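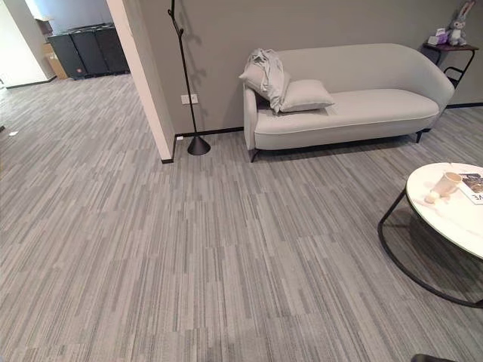

The gray sofa in the back room, with the coat stand beside it

From: Brynjólfsdóttir
To: Hunosano house list
Date: 12/8/24
Subject: Re: sofa for the back room, yes or no?

Hello everyone,

Thank you for all the replies to my first message, and I'm sorry to be slow with mine (I kept starting it and then the kettle would boil). I'll put the question I'm answering first so you don't have to go hunting for it:

> We like the idea of a sofa in there, but is it really big enough
> for a nap? And does the gray get lost against all that gray carpet?
> At Odunon we had a pale one on a striped floor and it looked like
> a puddle. Also, please tell me the coat stand is staying!

The coat stand is staying! I've got it between the outlet and the left arm of the sofa, so you can hang up your things and flop down in one go, though I see the pillow is still getting used as a coat hook, too. Old habits.

As for napping, the seat is one long cushion with no gap down the middle to roll into, and I had a very decent twenty minutes on it with both pillows under my head. Taller people may want to let their feet hang over the arm. The arms are rounded, so it's quite kind to the ankles.

I did worry about the color. The carpet tiles have all those charcoal streaks in them, though, and the sofa is light enough to stand apart, at least to my eye. The wall is a warmer gray and I've grown fond of the three together. If you still think puddle, I'd happily put $200 toward a couple of cushions in a proper color, and the Hastau catalog has a mustard one I keep going back to. I'd leave the two gray ones where they are and put the new ones at the right-hand end, where there's plenty of room.

One small thing about the outlet: please don't push the sofa any farther left, or we'll lose the easy way in to it, and the lamp I want to bring over in June needs somewhere to plug in.

Send me your thoughts on mustard whenever you have a minute.

Warmly,
Brynjólfsdóttir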